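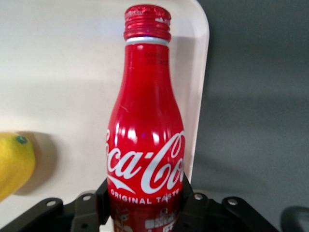
Red aluminium bottle with the Original Taste wording under the script logo.

Bottle swap shelf opens at Firkari, bring your own doubles

Collectors of drinks bottles and cans have got a swap shelf of their own at last. Firkari, the secondhand shop on Plovis Lane, has cleared the bay by the back stairs and is giving it over to anything with a cap or a ring pull. Open from this morning. April 2021 is the first month of it and the shop says it will run until people stop bringing things in.

Rules are short. Put one on, take one off. No money changes hands on the shelf itself, though the glass cabinet next to it is priced as normal. Two swaps per person per visit, three if you bring a tray or a crate the shop can keep.

Priya Delacroix set it up after her own collection got past 2,000 and out of the spare room. Cans mostly, then glass, and for the last couple of years aluminium. "I had doubles under the bed, doubles in the loft, doubles in the car," she told us this morning, between customers. "You can't throw them out. Well, I can't. So they may as well go to someone who wants them."

Aluminium is what people have been asking for, she says. Light to post, doesn't smash, and the printing goes right round the body so there is more to look at. A red Coca-Cola one is among the doubles, screw cap still on it, white pictures printed in a band low down that look like buildings. Delacroix would like to swap it for something green. Any green, she is not fussy.

Condition matters more than age, at least to the regulars. Scuffs on the shoulders knock a bottle down the list, a dent in the body more so. A missing cap is the worst of all. Small codes on the neck are worth leaving alone, some collectors sort by them, so please dont scrub them off with a scourer. Warm water and a soft cloth is plenty. Dry it properly before it goes in a bag.

Full or empty? Either, with a catch. Full bottles go on the shelf only if the seal hasn't been broken, and the shop takes no view on whether you should drink what's in them. Empties need a rinse. Anything sticky will be handed straight back.

The shelf had a trial run in December, a box on the counter with a handwritten card. Emptied and refilled twice before new year, mostly lemonade cans and a run of Indero ginger beer, the old label with the anchor. One person left a carrier bag of Mahama tonic bottles and took nothing at all. They're still there. Small, clear glass, blue lettering, good for cut flowers if you don't collect.

Bottles with foreign labels are welcome, so are odd sizes, so are supermarket own brands, which hardly anyone keeps and which are getting hard to find. No beer kegs. No plastic for now, there isn't the room. Crown caps go in the sweet jar by the till, help yourself, one handful each.

Masks on inside please, and two customers at a time in the back bay as it is a narrow bit of the shop. Click and collect still running for furniture and lamps. If you can't get in, leave a note of what you have and what you're after and it will be pinned to the board above the shelf. Wants lists are up there already, including one for an Indero can with the misprinted lid and one that just says "anything orange".

Firkari is open Tuesday to Saturday, ten until four, closed for lunch when it's quiet. Parking behind the chapel. Steps at the front door, so ring the bell for the side entrence.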